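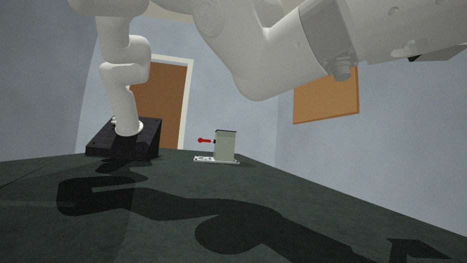

Figure 2. Lever task in simulation. The arm is clear of the device; the red lever extends from the side of the housing.

Flerkgate Technical Papers
July — Radau Simulation Practice Group

We use cookies to remember your reading settings. Accept | Manage choices

4. Reporting rules for simulated lever tasks

4.1 Scope

The rules in this section apply to tasks in which a fixed-base arm must move a single hinged part to a target angle. They were drafted during the Purba benchmark work, in which 727 episodes submitted by participating sites were checked against their own task descriptions. Most of the disagreements found were in the written description and could be settled without running the episode again. The rules therefore deal mainly with what must be written down. They place no limits on the choice of controller or learning method.

4.2 Scene declaration

Each scene shall be declared in a single file that is stored with the results. The file shall give the pose of the robot base, the pose of the device base plate, and the starting angle of the lever. All poses are stated in the table coordinate system. Where the device pose is varied between episodes, the range and the random seed shall both be recorded. A range without a seed is not sufficient to rebuild the episode.

Lighting shall be declared in the same way as geometry. Shadows cast by the arm can cover a large part of the work surface, and a policy trained on rendered images may come to depend on them. If shadows are turned off to save computing time, the report shall say so — this applies to training and to evaluation separately.

4.3 Start and end of an episode

An episode starts at the first control step after the device has settled. The gripper shall not be in contact with any part of the device at this step. Sites that prefer to start from a near-contact pose may do so, but these episodes form a separate class and shall not be pooled with the others.

An episode ends when the success condition is met or when 400 control steps have passed, whichever comes first. Time spent resetting the scene is excluded from the count. Episodes stopped by a solver error are reported as failures and listed by number.

4.4 Contact

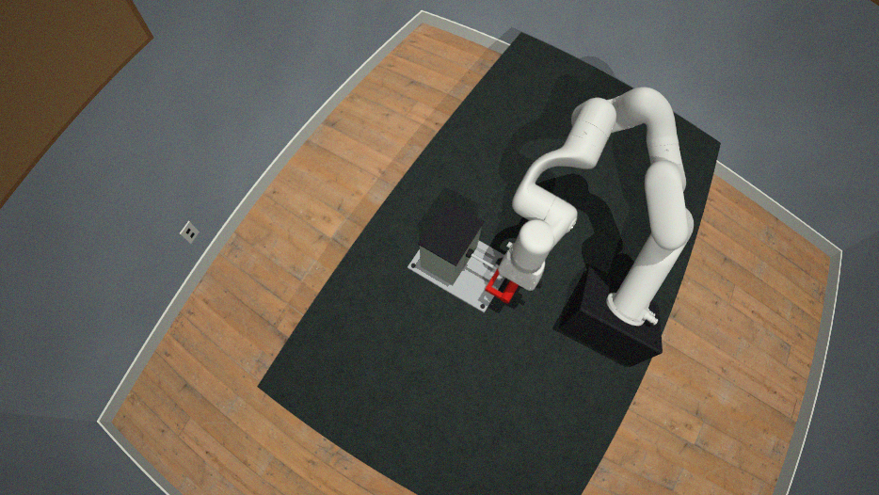
The lever is the only part of the device that the gripper is meant to touch. Contact with the housing or the base plate is recorded but does not end the episode. The log shall hold the largest contact force for each of these parts, together with the step at which it occurred. Contact between the arm and the table ends the episode and counts as a failure.

Collision shapes need particular care. At Flisberg, two versions of the same device model were found to differ only in the collision shape of the lever tip, and the results from the two could not be compared. Visual shapes alone do not identify a model. A report shall state the version of the collision model and whether any part of it was simplified.

4.5 Success condition

Success is judged from the joint angle held by the simulator and never from a rendered image. The angle must stay within the stated tolerance for the full hold period. The hold period is declared before the first evaluation episode and may not be changed afterward. Partial movement of the lever may be reported as a second measure, but it shall not be added to the success rate.

4.6 Camera records

At least two camera views shall be kept for each evaluation set. One should include the robot base and the device together. The second may be placed freely, provided that its pose and field of view are entered in the scene file. Images are kept at the size used by the policy, before any cropping. Where the gripper hides the lever in one view at the moment of contact, the other view should be used for review, and the reviewer notes which was used.

Contact the Flerkgate editorial desk | Copyright Flerkgate | Back to top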